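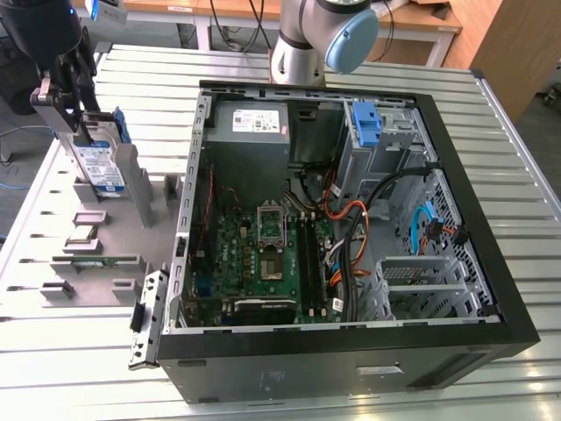 Hard drive held above a fixture tray, with an open desktop computer tower alongside.

Solar inverter
Category: Energy equipment | Solar power
Last revised October, by Fitriani Chong

A solar inverter is a device that changes the direct current produced by solar panels into the alternating current used in homes and businesses. It is usually mounted on a wall close to the switchboard, although smaller units may be fixed behind each panel.

Types

A string inverter serves a row of panels wired in series. Shade falling on one panel can lower the output of the whole row. Microinverters serve one panel each and are often chosen for roofs that face several directions. Hybrid inverters also manage the charging and discharging of a battery.
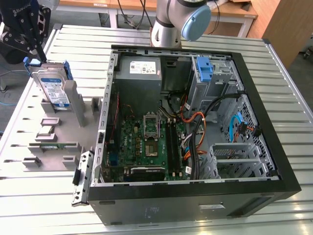 Sizing depends on the total rating of the panels, the local climate and the rules of the network operator. An inverter may be rated somewhat lower than the panels it serves, as panels seldom reach their full rating in ordinary weather. Output above the inverter's limit is lost, an effect known as clipping.

Use in Ukura

The community hall at Ukura was fitted with a string inverter supplied by Trimo. The system has 19 panels in two rows, one facing north and the other west. Surachet Khunthong, who surveyed the roof, recorded a yield of 970 kilowatt hours in the best month of its first summer. A later report by Zyanya Ibarra recommended moving the unit to the shaded side of the building, where high temperatures would be less likely to reduce its output.

Maintenance

Vents should be kept clear and the display checked for fault codes. Internal repairs are carried out by licensed electricians, as parts of the unit can hold a dangerous charge after it has been switched off.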